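Call for participants: home trial of the Hetby tabletop arm kit

Hetby is looking for people to try its tabletop arm kit at home before it goes on general sale. The kit is a small arm with a two-finger gripper, a wrist camera, a second camera on a stand, and the software to run them. It is meant for people who want to teach an arm simple pick-and-place jobs without writing code. We need to know how well it works on tables that are not ours.

You do not need a technical background. Some of the places are reserved for people who have never used a robot of any sort. If you have built one yourself, you can still apply, but please say so on the form.

What you would be doing

The trial lasts three weeks. In the first week you set up the kit from the printed guide and tell us where the guide let you down. In the second and third weeks you guide the arm through short tasks by hand, using the paired controller, and the software records each attempt. You then let the arm try the same tasks by itself and mark each try as done, partly done or failed.
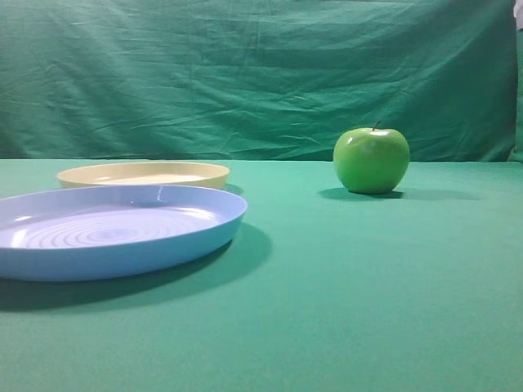
The tasks come on cards, and each card says what to put out and where it should end up. Most of them use ordinary light things that fit between the fingers. A typical layout is two plastic plates, one blue and one pale yellow, with a green apple standing on the cloth away from them. Please keep to the card for the first few attempts. After that you may shift things as you like, and we would be glad if you did -- the software needs to see some variety.

We ask for 200 recorded attempts in all. Attempts that go wrong count towards the total, so please do not delete them. You can stop and start whenever it suits you, and there is no need to do them in long sittings.

What you need

A steady table that can be left set up for the length of the trial. A plain cloth to cover it, and a second one to hang behind. A computer with 2 free USB ports. A home internet connection for sending us the recordings. Lighting that stays much the same while you work: a ceiling lamp is fine, a sunny window is harder.

Glossy plates can give the wrist camera trouble, as the light bounces straight back off them. If you find that a task fails more often under one lamp than another, write it down. Reports of that kind were the most useful part of our first trial in April, and the exposure settings were changed as a result.
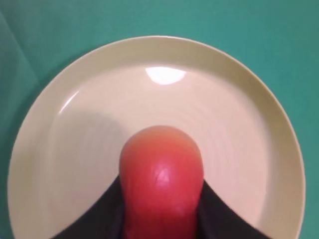

Grip strength has three settings on this version. Start with the lowest and go up only if things slip. The fingers will stop if they meet more resistance than the setting allows, but keep your hands clear while the arm is moving, and do not leave it running in a room with small children or pets.

What you get

A payment once the recordings and the closing questionnaire are in. A discount on the finished kit if you want to buy one. We collect the trial kit at our own cost. If you have to drop out part of the way through, tell us and we will pay for the attempts you have made.

Recordings

Both cameras record only during an attempt. The stand camera should be pointed at the table and the cloth behind it, with no family photographs, letters or screens in view. You can look through every recording before it is sent and hold back any you are not happy with.
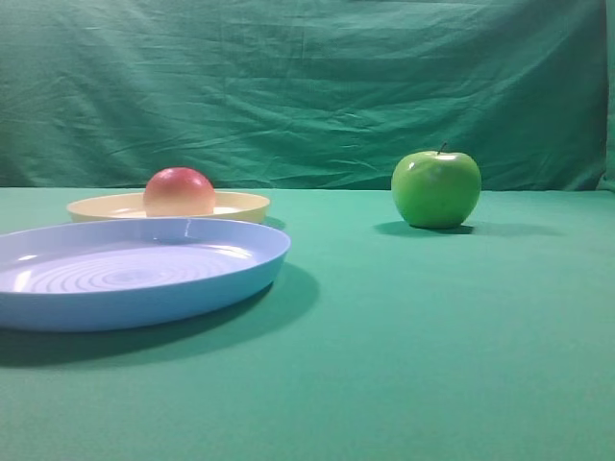 Peach on the cream plate, green apple on the cloth.

Who can apply

Anyone aged 18 or over with the space to set up the kit. Only one person per household, please, although others may have a go with the controller if you note it in the log. We cannot lend kits to schools or clubs in this round.

How to apply

Ask for form 2701 through the contact page on the Hetby website and return it by 24/06/2021. It wants your table measurements, the type of computer you use and a few lines on why you are interested. Chie Sasaki reads the forms and will reply to everyone, whether or not there is a place. Questions about the kit itself should be marked for Ctibor Pešek.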